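**Call for participants: does tidying advice survive a real cupboard?**

September 5, 2019

We are looking for people who own too many clothes hangers, or too few, or who have stopped noticing. The study is run by Teltitport, a small household research outfit, and paid for by Kaushik, who make storage goods and would like to hear that storage goods are the answer. We have told them we may not be able to say that. They signed anyway.

I should be plain about where I stand. I have read a great deal of advice on how to put a home in order, and most of it seems to have been written by somebody standing in a home that was already in order. It tells you to buy baskets. It tells you to fold things into thirds and stand them on end. It very seldom says what a household looks like eight weeks later, when the washing has been done many times over by people who never read the book. That gap is what we want to look into, and I don't promise we will find anything flattering to anyone.

**What you would do**

Each participant comes to our room for one session and then keeps a short diary at home. The session takes 60 minutes. You will be given a basket, a table and a mixed lot of things that commonly end up in the bedroom or the hall: hangers, scarves, belts, a shoe tree, that sort of thing. We ask you to put them away as you would at home. There is no right way and we won't correct you. If your method is to push it all in and press down, please do exactly that.

After that we give you a method taken from a well-known kind of tidying guide and ask you to try again with the same things. Then you tell us which you preferred and what you think you would still be doing in November. People are usually kinder about the second method while they are in the room. We know this, and it is why we have the diary.
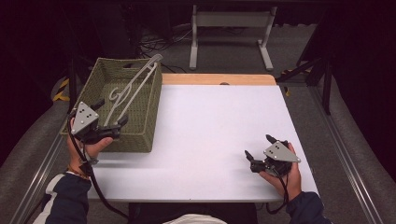 Hangers are the part of this I am most doubtful about. Every guide I own treats them as a matter of taste: all one colour, all facing the same way, the odd ones given away. None of them deals with the spare hanger, the one with nothing on it, which has to live somewhere and is the wrong shape for everywhere. A light grey plastic one with a long straight bar will lie across an olive woven basket at a slant, part of it in and part of it out, and I have yet to read a sentence of advice that would help with that. You can take a bigger basket, which then takes up the whole shelf. You can hang the empties on the rail, where they catch on everything else. Or you can leave them on the chair, as my own family does. If you have a fourth way, I would very much like to meet you.

The diary is kept for 6 weeks. It asks for a line or two on the days when you put washing away, and nothing on the days when you don't. We would rather have a blank page than a made-up one. In an earlier study, called Bratora, we asked for an entry every day and got 821 of them, a good many plainly written in one sitting with the same pen. I don't blame the people who did it. It was a silly thing to ask.

**Who we want**

- Adults who put away their own clothes, or someone else's, at least once a week
- People sharing a home, with children or flatmates or a partner who does it differently
- People living alone in one or two rooms
- Anyone who has bought a set of matching baskets and regretted it
- Anyone who has bought a set of matching baskets and did not regret it (we are short of you)

You don't need to be tidy. You don't need to be untidy either, and please don't mess the place up on our account. If you organise homes for a living, we can't take you for the main study, but do write in, as Frauke Mühlbauer would like to talk to a few professionals separately. She has a higher opinion of the trade than I have and will give you a fairer hearing.

We can't include people who work for Kaushik or for Ovix, who supply some of the things used in the sessions, or anyone living with a person who does.

**What the session is like**

You sit at a white-topped table and work on it with your hands in front of you. Wear something you can move your arms in. Most people find the hour goes quickly and a few find it dull. If you are in the second group you may stop, and you will be paid the same.

We record the sessions so that we can look again at how things were put away. Your face is not needed for anything we do. Recordings are kept by Teltitport and are not passed to Kaushik, who will see the written report and nothing else. If you would like yours deleted, tell us and it will be done, whether or not you have finished the diary.

**What you get**

You will be paid for the session on the day and for the diary when it is handed in, at the same rate however much or little is in it. Bus and train fares are paid back against a ticket. The amounts are in the information sheet, which we send before you agree to anything. You don't get the basket. Several people have asked.

You will also get the report, in plain language, before it goes anywhere else. If it says that the guides work, I will have been wrong and you may write and tell me so. If it says that folding into thirds lasts until the second wash, I don't expect Kaushik will be putting it on a label.

**Some questions we have been sent**

*Do I have to use the new method at home?* No. Use it, ignore it or go back and forth. Write down what you did.

*Will you want to see my cupboards?* We won't visit. You may send a photograph if you like, and we ask that you don't tidy up before taking it.

*My partner thinks this is a waste of money. Can he come too?* Yes, gladly. Each of you would need to apply, and you would have separate sessions.

*Is this a way of selling me something?* A reasonable thing to ask. Nothing is sold in the room, your address is not shared, and no voucher of any kind will follow you home.

**How to apply**

Write to Seema Tomar at Teltitport and tell her who you live with, who puts the clothes away and where your spare hangers are at this moment. Go and look before you answer the last part. A few lines will do. Please say which days suit you and whether you need a higher chair or step-free access.

Seema replies to everyone, including those we can't take. She will send the information sheet and consent form together, and you should read both before picking a time. Evening places go first, so give a second choice if you ask for one.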